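グリケクス(競技会)

グリケクス(Grikex)は、トリキルサイド工科カレッジの学生団体「把持研究会」が主催する、箱の中の雑多な物品をロボットアームで取り出す学生競技会である。毎年2月に学内の実習棟で開かれる。競技の内容は「箱から物を出す」の一言に尽き、幼児であれば説明なしに始められるが、出場チームは通常これに半年を費やす。

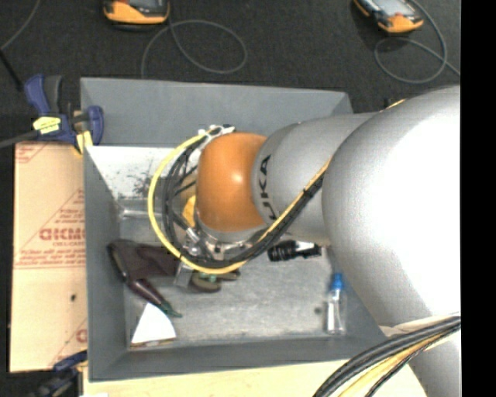

競技時間は1試技あたり400秒で、その間に取り出した物品の点数を競う。人間が手で行った場合の記録は公認されていない。初期に一度だけ余興として計測されたが、結果が出場者の士気に与えた影響を考慮し、以後は規則で禁じられている。

名称

「グリケクス」の語源には諸説ある。把持を意味する英語のグリップと、演習を意味するエクササイズを縮めたものとする説明が公式の案内に載っているが、初代代表のメルヤ・オクサネンは後年、会報の座談会で「申込書の団体名の欄に何か書かなければならず、締切まで時間がなかった」と述べている。公式の案内はその後も訂正されていない。

綴りの末尾がxであることから、校内の郵便室では長らく製薬会社の名前だと思われており、荷物が化学科に届くことがあった。化学科からはその都度、丁寧な付箋をつけて返送されている。付箋の一部は研究会の部室に現存する。

沿革

前史

競技会の母体は、自動化工学コースの選択科目「マニピュレーション演習」である。担当教員のファブリス・ルブランは、学生に産業用アームの軌道計画を教えるにあたり、同じ形の金属部品を整然と並べた課題を用いていた。学生の成績はきわめて良く、ルブランはこれを課題の側の欠陥とみなした。翌年度から部品は撤去され、代わりに教員室の引き出しの中身がそのまま箱に移された。成績は下がり、出席率は上がったという。

この演習の履修者だったオクサネンらが、単位取得後も箱に未練を残して結成したのが把持研究会である。設立趣意書には「終わった気がしない」とだけ書かれている。

第1回大会

第1回は研究会の内部行事として行われ、出場は2チームであった。両チームとも会員が掛け持ちしていたため、優勝者と準優勝者の顔ぶれはかなりの部分で重複している。決勝では双方とも最初の物品を持ち上げたところで非常停止がかかり、勝敗は持ち上げた高さで決められた。この判定方法を定めた規則は当日の昼食後に書かれたもので、現在の規則集にも「ルブラン条項」として残っているが、適用例はほかにない。

拡大期

外部からの参加が認められると、近隣のギラウ高等技術校が早い時期から常連となった。ギラウ校の主将セヴリーヌ・ル・ゴフは、競技前に物品をすべて自分の手で触って硬さを記録した最初の出場者として知られる。それまでの出場者は画像だけを見て方策を立てており、ル・ゴフの行為は規則違反の疑いで審議にかけられた。審議の結果、触ってはいけないと書いてある箇所が見つからず、翌年から事前の触察が全チームに認められた。この年以降、柔らかい物の取りこぼしは減ったが、前夜の実習棟で学生が無言で布を揉んでいるという苦情が増えた。

学習型の制御が広まると、競技の様相も変わった。従来のチームが把持点の計算式を壁に貼っていたのに対し、学習型のチームは練習の回数を壁に貼った。ヨランディ・バロイの率いたチーム「カウシク」は、夏休み中の8月を丸ごと使って人が遠隔操作した把持を記録し、その記録だけを教材にして出場した。本番での動作は滑らかだったが、操作を担当した部員の癖まで忠実に受け継いでおり、失敗の直後に一拍置いてからわずかに後退する挙動が観客の共感を呼んだ。部内ではこれを「ため息」と呼び、後継チームのデータからも取り除けていない。

直近の大会

直近の大会は2026年2月25日に開催され、カウシクの後継チームが57点で優勝した。観客数は発表されていないが、会場の椅子200脚は隣の講堂から借りたもので、返却時の点検票には「大半は未使用、一部にパンくず」と記載されている。

競技規則

箱

競技には上面の開いた灰色の箱を用いる。箱は作業台に固定することが義務づけられている。固定を怠った場合、アームが箱の壁を押し、箱ごと移動させるためである。固定の方法は任意で、木工用のクランプが広く使われる。専用の固定治具を設計したチームもあったが、治具の納品が大会の翌週になり、結局クランプで出場した。治具は現在、部室の扉を押さえている。

箱の底の色が物品の見え方を左右することは早くから指摘されており、塗り直しの要望が毎年提出されている。主催者の回答は一貫して「条件は全員同じである」というものである。

アームとハンド

アームは主催者が用意した産業用のものを共用し、手先のハンドは各チームが持ち込む。ハンドの方式に制限はなく、二本の指で挟むもの、吸盤で吸うもの、その両方を備えて互いに邪魔をするものなどが出場してきた。規則集はハンドに接着剤を塗ることを禁じている。この条文には日付と署名が添えられており、特定の出来事を念頭に置いたものと考えられる。

配線は各チームの責任とされる。手首の回転に合わせてケーブルに余長をとる必要があるが、とりすぎると輪が物品に引っかかり、足りないと回転の途中で引っ張られる。適切な長さについて規則集は「ちょうどよい長さ」と定めるのみで、改訂の動きはない。ケーブルに引っかかって箱の外に出た物品を得点とするかどうかは長年の争点であり、現行規則では「意図が認められる場合に限り」得点となる。機械の意図を誰が認定するのかは明記されておらず、実務上は審判長の機嫌による。

物品

物品は主催者が選び、競技直前に箱へ投入する。選定の基準は公表されていないが、過去の物品表からは次のような傾向が読み取れる。

硬くて転がるもの:筒状の容器、懐中電灯、ふた付きの瓶など。吸着式のハンドに嫌われる。
柔らかくて形の定まらないもの:布、手袋、靴下など。挟めば持ち上がるが、隣の物も一緒に持ち上がる。
透明なもの:深度カメラにとってはほぼ存在しないのと同じで、得点も高い。
食品の模型:ナスやバナナなど。曲がった形が難所とされる。かつては本物が使われたが、午後の部での状態が午前の部と異なるとの抗議を受けて改められた。

物品は重なり合った状態で置かれ、どれから取るかは各チームの判断に任される。透明なものを最後に残す戦略が定石だが、残した場合、空に見える箱に向かってアームが何もせずに立ち尽くすことがある。この状態は会場用語で「達観」と呼ばれ、制御プログラム上は正常終了として扱われる。

採点

物品ごとに難易度に応じた点が与えられ、指定の受け皿に置いた時点で加算される。落とした場合は減点されず、箱の中に落ちたものは再挑戦できる。箱の外に落ちたものは競技から除外され、試技の終了後に部員が拾う。拾う係は下級生の仕事とされてきたが、アームの動作範囲に手を入れたがる者が下級生に多いことが判明し、現在は上級生が行う。

非常停止を押した場合、時計は止まらない。停止ボタンをためらわせる規則ではないかとの指摘があり、停止を適切に押したチームには別途、安全点が与えられるようになった。導入の翌年、開始と同時に停止を押して安全点だけを得ようとするチームが現れたため、「何かが動いていること」という要件が追加されている。

教育上の位置づけ

競技会への出場は、マニピュレーション演習の期末課題に代えることができる。報告書の提出は免除されない。報告書の様式は自由だが、失敗した把持について一件ずつ原因を書く欄があり、ここが本文より長くなるのが通例である。ルブランはこの欄を最も重視しているとされ、「センサーの不調」とだけ記したものは理由を問わず返却される。センサーが本当に不調だった学生も返却された経験を持つ。

演習の前半では、アームを動かす前に安全講習と座標系の講義が行われる。座標系の講義は、カメラから見た右とアームにとっての右が一致しないという事実を受け入れるためのもので、受け入れに要する期間には個人差がある。箱の壁に衝突する事故の多くは、この段階に由来すると分析されている。

後半は班ごとの実習となる。班内では制御、認識、ハンド、記録を分担するが、大会が近づくと全員がケーブルを束ね直す作業に集まる傾向があり、分担表は形骸化する。結束バンドの消費量は学科内で群を抜いており、備品担当のティア・トレロアは申請書に「食べているのか」と書き込んだことがある。以来、申請書には用途欄が設けられた。

評価と批判

校内での評価はおおむね好意的である。卒業生の就職先には物流や検査装置の分野が多く、面接で落とした物の話をすると話が弾むという証言が複数ある。一方、トリキルサイドの地域紙は初めての取材記事に「ロボット、靴下を持ち上げる」との見出しをつけ、研究会の内部ではこれを侮辱とみる者と、成果の正確な要約とみる者に意見が分かれた。記事の切り抜きは両派の合意のもとで額装されている。

批判として多いのは、物品の投入が人の手で行われるため、配置の難しさが試技ごとに異なるという点である。公平を期して投入もロボットに行わせる案が検討されたことがあるが、試作機は物品を箱に入れる前にまず別の箱から取り出す必要があり、問題が一つ手前に移動したにすぎないとして見送られた。

また、共用アームの調整時間が短いことへの不満も根強い。ギラウ校は自校のアームの持ち込みを再三申し入れているが、実習棟のエレベーターに載らないことが確認されている。同校は現在、エレベーターの更新を要望している。

大会記録の保存

試技の映像と把持の記録は研究会が保管し、翌年度の出場者に公開される。初期の記録は保存形式が統一されておらず、再生できないものが含まれる。第1回決勝の映像もその一つで、持ち上げた高さを確かめる手段は当時の審判のメモに限られる。メモには数値の代わりに「こっちのほうが高い」と矢印が添えられているが、矢印の先にチーム名はない。

関連項目

マニピュレーション演習
ビンピッキング
ギラウ高等技術校
カウシク(学生チーム)
ルブラン条項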